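4.2 Cleaning and reseating the processor

The part of the refurbishing work we enjoyed studying most was the short stretch between lifting off the cooler and closing the socket again.

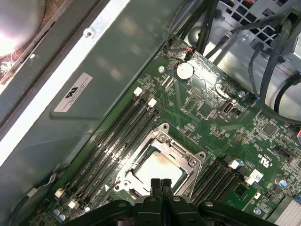
Figure 3. An open chassis with the load plate raised. Orange-brown residue remains on the processor lid, brightest along its right side. Memory slots stand on both sides of the socket.

It is a wonderfully rich little task! Old thermal paste behaves differently on almost every machine (some of it wipes away like butter, some of it has turned to crust), and the person at the bench has to decide within seconds which kind they are dealing with. We followed 131 machines through the Radham repair shop, and two technicians, Wubit Mamo and Virgil Enache, cleaned all of them by hand.

Both began with a dry wipe toward the middle of the lid, then went over it again with a cloth dampened with alcohol. Enache left the processor in its socket for the whole job. Mamo preferred to lift it out when the paste had reached the rim, and she checked the contacts under a lamp before putting it back. We had expected her way to be much slower, and were delighted to find that the gap shrank as October went on and she began to sort the machines by paste condition first.

The layout around the socket matters more than earlier work suggests (Awan and Rissanen treat the socket as if it stood alone). On boards like the one in Figure 3, with memory slots to the left and right, the hand has to come in from above or along the open side, and a cloth folded too wide catches on the latches. Mamo's answer was to cut her cloths into narrow strips, a habit the rest of the shop soon picked up.

Paste color told us less than we had hoped. Enache was sure that darker residue meant older paste, but the service records, where we had them, did not bear this out. Section 4.3 takes up the fresh layer and how much of it each technician put on.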